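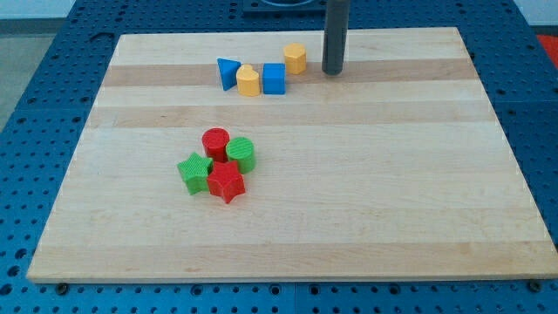
Shape Blocks and Sorting Boards: Your Questions

I get a lot of the same emails about the blocks, so I've put my answers in one spot. If yours isn't in the list, write to me through the Clernell shop page and I'll get to it (usually in the evening, with tea).

Which shapes do you sell?

Stars, hearts, cylinders, cubes, triangular prisms and octagonal prisms. You can buy a mixed bag or just the one shape you keep losing under the couch. The star is the big favorite in my house, and the octagon is the one kids want to know the name of!

What colors do they come in?

Red, green, blue and yellow. I get asked for pink and purple all the time, and I'd love to do them, but I haven't found a pink I like yet. The last batch I tried in December looked like old bubble gum.

Are the blocks wood or plastic?

Plastic. The boards are wood. I know some of you would rather have wooden blocks too, and I did try a few early on, but the points on the stars kept chipping and I was sanding them every other night.

Why do some of them feel rough and others smooth?

The red and green ones in the Leveo set have a fine crosshatch all over. Kids get a better grip on them, and it's fun to run a fingernail across (you'll see). If you want smooth ones, choose the plain finish when you order.

Do I need a board?

Nope, any flat surface will do. I like a board because it gives you a clear place to play, and when it's time for dinner you can pick the whole thing up and move it, blocks and all. Go slowly if there are cylinders on it. They roll.

Can I use a cutting board I already have?

Sure, if it's big enough and you don't mind it leaving the kitchen. A big one with light and dark strips is great, and you get some extra games out of it for free. "Put the heart on a dark stripe" will keep a three-year-old busy for longer than you'd think. Please don't use it for onions in between.

How do I take care of the wood?

Wipe it with a damp cloth, dry it right away and stand it on its edge overnight. Don't soak it and don't put it in the dishwasher. I oil mine a couple of times a year with plain mineral oil from the drugstore. If it starts to look pale and thirsty, it wants oil.

And the blocks?

Warm water and dish soap. For the textured ones, use an old toothbrush, especially if there's been Play-Doh involved. Let them dry on a towel. Top rack of the dishwasher is too hot for them, and I have one very sad octagon to prove it.

What age are they for?

I say 3 and up. The Weerakoon set has bigger pieces, but I still wouldn't leave a toddler alone with it.

How should we start?

Start small! Put out two colors and ask your kid to make two groups. Once that's easy, mix in the other colors and try sorting by shape, so a red star and a green star go together. That switch is hard for a lot of kids, and it can take a few weeks before it clicks. Rows are good too: triangle, heart, cube, octagon, then close your eyes while I swap a couple.

How many come in the big bag?

The big Ininico bag has 53 blocks. You'll want a bin with a lid.

Can I get one replacement piece?

Yes, any shape, any color. Tell me which set it's from so the finish matches. Singles go out in a padded envelope, and you can put a few in the same order.

Do you sell to schools?

I do, and I'm happy to pack by color if that helps with handing them out. Put a note in the order box.

Page updated 16th February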